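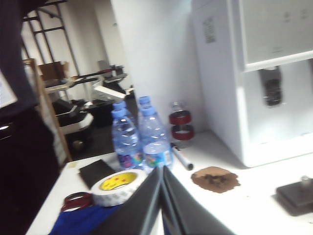 Two bottles of water with blue caps, side by side on a white table.

The woman who wrote the Clidbridge charter would rather not have her name in print, and after an afternoon in her kitchen in Utdale I think I understand why. "The minute you put a founder's name on a thing, people start asking what the founder would have wanted," she told me, pouring the coffee. "I'm still alive and I don't always know what I want!"

Clidbridge began in May 2000 as an agreement among 111 households who were tired of the county and wanted to see how much they could settle among themselves — roads, wells, quarrels over fences, all of it. Every member signed personally. Today there are 395 signatures in the book, and children who grow up there are asked at 18 whether they care to add their own.

I asked what happens when one says no. "Then they say no," she said. "They still live here, they still get waved at. We charge them for the road the way we'd charge a visitor, and they don't get a say at the meeting. My own son held out for years, and he was perfectly pleasant about it."

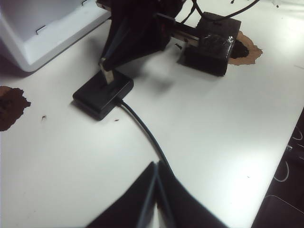 White tabletop with a bin in one corner.

She has less patience for Jomis, the larger settlement down the valley, which copied the charter and then added a clause binding anyone born there. "They've got 1000 people and they say it's unanimous. Well, of course it is, if you count the babies."

We went on to taxes, and to the old Chala pamphlets she read in college (she still has them, in a shoebox, and insisted on reading me several pages aloud). She thinks their authors were right about consent and hopeless about drains. "Somebody has to dig, and you have to ask him nicely, and sometimes he's busy. I've waited all spring for a culvert."

Would she sign again? She took a while over that one. "I'd sign," she said, "but I'd want the part about leaving moved up to page one."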